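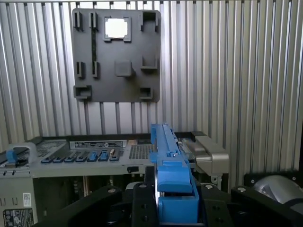 *Shop bench, Sep 23, 2019: the gripper holding the blue bracket at the open server chassis.*

## Bench diary, Grarnar workshop

The session opened at the usual hour, with the shared bench reserved under the Prikosier name until closing. The purpose of the session was to continue the part-handling trials for the Prikosier build, and in particular to settle the grip on the long blue bracket before any attempt is made to seat it under program control.

The arm was powered up and referenced without fault. The controller reported the same warning on the fourth joint that was recorded in the last entry. It was cleared and did not return during the session. The warning is to be kept on the open list until it has been absent for a full month.

**Grip.** The present finger plates take the bracket by its block and leave the rail free in front. This arrangement was chosen over the earlier one, in which the rail itself was held and the part turned slightly whenever the tip met resistance. Closing force was set to 14 newtons at the start and left there. A lower value was considered, and will be considered again once the approach path is final, as the part is plastic and there is no wish to mark it.

Three screws on the upper faces of the gripper were checked with the hand driver before the first cycle. One took a small part of a turn. Thread compound is to be purchased, the last tube having been emptied by another member of the workshop and put back on the shelf.

**Approach.** The path now brings the rail in over the chassis with the tip leading, past the vent grille and the blue latch tabs. Clearance above the tabs remains the principal concern. The taught points were entered by hand from the pendant, and two of them had to be moved upward after the first slow pass. I record here, for my own later use, that the second of these was wrong because the tool offset still belonged to the old fingers. An hour was lost in finding this.

**Cycles.** The program was run at reduced speed, from the ready position to a point just short of contact and back again. In all, 168 passes were logged. The controller stopped the arm on 5 of them. Two of these stops came from the enclosure switch, whose cable has a poor crimp, and the remaining three from the force limit, all within the first several minutes and before the offset was corrected. No contact with the tabs was recorded after that correction.

The chassis itself was obtained from Brendari, who were clearing storage and asked only for the cost of carriage. It will serve for the trials and need not be returned. The curved silver handle at its left side is to stay as it is for the present. The early plan to have the arm work the handle as well has been set aside — the reach is adequate, but the wrist would have to pass through an orientation that the cable guide does not permit.

**Holder plate.** The dark gray plate on the ribbed aluminum wall was discussed with the other bench users at the midday break. It was agreed that it may stay where it is through October. My preference is to give each part a fixed place on it, so that the program can pick from known positions and the parts need no longer be handed to the gripper. The slot holders would suit narrow pieces. Whether any of the open brackets would carry the blue part without a new insert has not been tested, and a drawing should be made before any material is cut.

**Expenses.** The invoice from Bangash for the replacement finger plates was received and paid. The cost was somewhat above the estimate, owing to a second setup charge. It has been entered in the build ledger under tooling.

**Outstanding items**

- Re-crimp the enclosure switch cable.
- Save the corrected tool offset under a new name and delete the old one.
- Purchase thread compound.
- Draw an insert for the holder plate.
- Repeat the slow passes at 14 newtons with the lid of the enclosure closed.

The arm was parked and the air line vented at the end of the session. The program was copied to the workshop drive and to my own. I remained for around half an hour afterward to put the bench log in order — several pages from August had been filed behind the wrong divider — and the key was returned to the cabinet by the door.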